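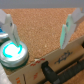 Cork, a round lid and a cardboard box.

Home Phones Tablets Opinion Contact

2 min read

I've been carrying the Zuvora for a month now, and I keep coming back to the same grumble: why on earth did they drop the headphone jack? The phone's lovely! Great colour on the screen, a camera I trust at night, and it cost me $488, a fair whack less than the Bronell. But every morning I'm digging through my bag for a dongle.

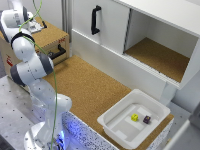 And don't tell me it's about thinness. The old Aravena was slimmer and had a jack, plus a card slot (remember those?). I'd happily take a chunkier phone if it meant my $40 earbuds still worked on the train.
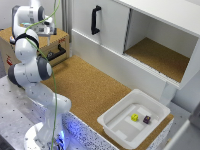 Asmaa Ezzat wrote in to say she hasn't plugged anything in for years and wants the space used for a bigger battery. Fair enough, Asmaa, except the battery didn't get bigger either. It's the same size as last year's.

What bugs me most is paying $400 for the Orneck, the budget model, and losing the jack there too. Those are the buyers with wired sets in a drawer.

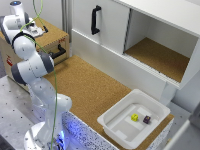

So would I buy it again?

Probably, yeah. I'd grizzle about the dongle the whole way home, though.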